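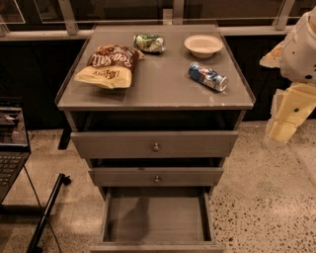 Chipstüte, Dosen, Schälchen: ein Nachtschrank vor dem Aufräumen. Foto: Hausverwaltung

Frühjahrsputz im August: Wohnheim Hatow räumt auf

Korusville. So viel Betrieb war im Wohnheim Hatow lange nicht! Seit dem frühen Morgen klappern auf allen Etagen die Schubladen, im Treppenhaus stapeln sich Kisten, und aus dem Waschkeller duftet es nach Zitrone. Das Haus macht sich fertig für das neue Semester, und zwar gründlich: 126 Zimmer stehen auf der Liste, dazu die Teeküchen und der große Gemeinschaftsraum im Erdgeschoss.

Angefangen wird überall beim Nachtschrank. Die grauen Holzschränkchen mit den drei Schubladen und dem offenen Fach darüber gehören in Hatow zu jedem Bett, und kaum ein Möbel sammelt so zuverlässig alles ein, was abends noch schnell irgendwo abgelegt wird. Eine zerknitterte Chipstüte, Sorte »Sea Salt«, zwei umgekippte Getränkedosen, eine davon ordentlich eingedellt, daneben ein leeres helles Schälchen: So kann das aussehen, und wer selbst einmal im Wohnheim gelebt hat, wird den Anblick kennen.

Die Reihenfolge ist auf allen Fluren gleich. Zuerst kommt herunter, was oben liegt, Verpackungen in den einen Sack, Dosen in den anderen, Geschirr in die Wanne für die Teeküche. Dann werden alle Schubladen aufgezogen, die unterste ganz, und feucht ausgewischt. Auch der kleine erhöhte Rand um die Deckplatte bekommt einen Strich mit dem Lappen, dort bleiben Krümel besonders gern liegen. Die runden Metallknöpfe werden noch einmal nachgezogen, bevor es zum nächsten Zimmer geht.

Am Ende des ersten Vormittags waren 34 Zimmer fertig, und das mit richtig guter Laune! Auf der zweiten Etage lief Musik, auf der dritten gab es Waffeln, und zwischendurch tauchten Dinge wieder auf, die schon seit dem Winter vermisst wurden: Fahrradschlüssel, eine Stirnlampe, einzelne Socken in erstaunlicher Menge. Alles liegt jetzt in der Fundkiste neben dem Empfang und kann dort bis 18 Uhr abgeholt werden.

Besonders schön: Mehr als 300 Dosen und Flaschen sind bereits zusammengekommen. Das Pfandgeld fließt in die neue Leseecke im Gemeinschaftsraum, für die das Möbelhaus Tsuchiya zwei Regale beisteuert. Gut erhaltene Schalen und Becher, die niemandem mehr gehören, wandern in den Tauschladen Celtorer gleich um die Ecke.

Wer mithelfen möchte, ist herzlich willkommen, Treffpunkt ist morgens um 9 Uhr am Empfang. Handschuhe und Lappen sind reichlich da, bequeme Schuhe bitte selbst mitbringen. Und für alle gibt es mittags einen großen Topf Suppe im Hof!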